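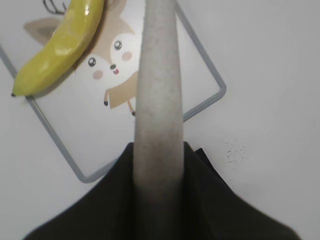 Định Lục told us that the first 11 examples are the slow ones, and after them the hand learns the way.

Balel is looking for participants who will guide a robot arm at a white table and record examples for our learning system. We have 328 examples and need 979. You move the gripper to a toy or kitchen object — a banana, a board with a cartoon deer — and repeat with small changes. No experience is needed. 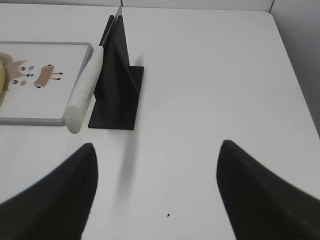

How to apply

Write to Bạch at the Fatgate office before October.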